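Plistarach household chores project
Progress report to the Kahraman fund, October 5, 2022

Thank you, as ever, for your patience with us over the summer, when there was rather less to tell you than we'd hoped. Most of our time since August has gone on one very ordinary errand, which is fetching fruit from a shelf and bringing it back in a basket. It sounds like nothing at all until you ask a machine to do it!

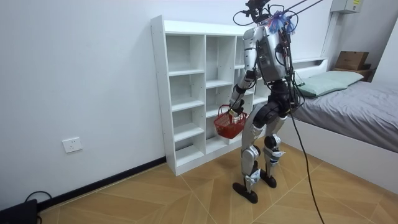

The robot with its basket at the shelving, bed to the right.

We have now logged 466 attempts, of which 267 ended with the right fruit in the basket and nothing dropped. I'm pleased with that, though a child of six would not be impressed. Reaching is the part that has come on best, and letting go neatly is still the part that keeps us late.
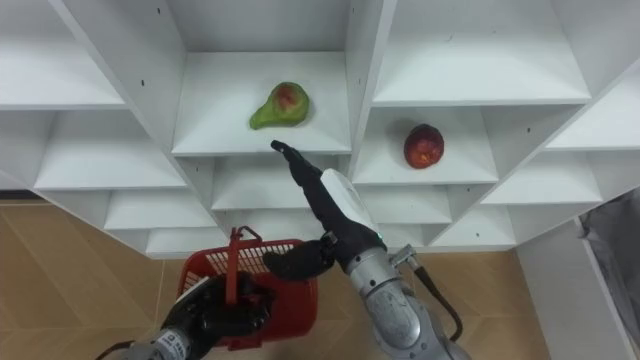

Marjatta Savolainen wrote to us after reading the last report that she would gladly wait a minute for her apple, but she'd want to know it hadn't been squeezed. We took that to heart, and bruising is now noted after every attempt.

Pears have been harder than apples, being such an awkward shape to get one's fingers round, and we've spent a good deal of the budget on finger control as a result.
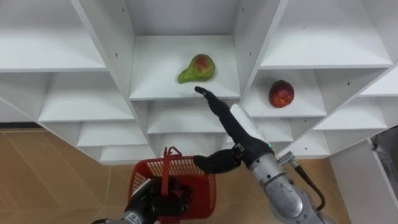 Right hand near the pear, left hand holding the basket.

Spending stands at 1,394 euros for the period, mostly on replacement finger parts from Toltent, and we are comfortably inside the grant.

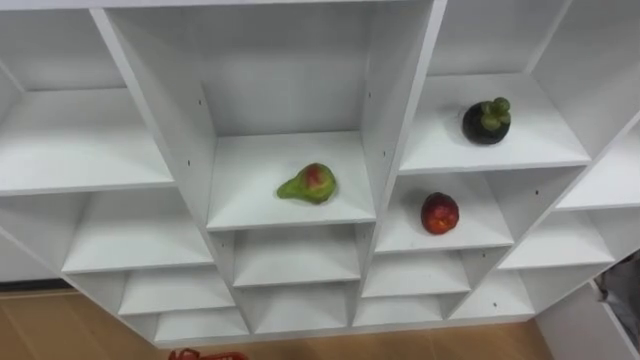 Orvokki Kettunen
Project lead, Puvance

For the next period we would like to mix more kinds of fruit on the same shelves and ask for them by name. I can't promise you a household helper yet, and tidying a whole room is a long way off, but we should have fresh figures for the mixed shelves in the next report.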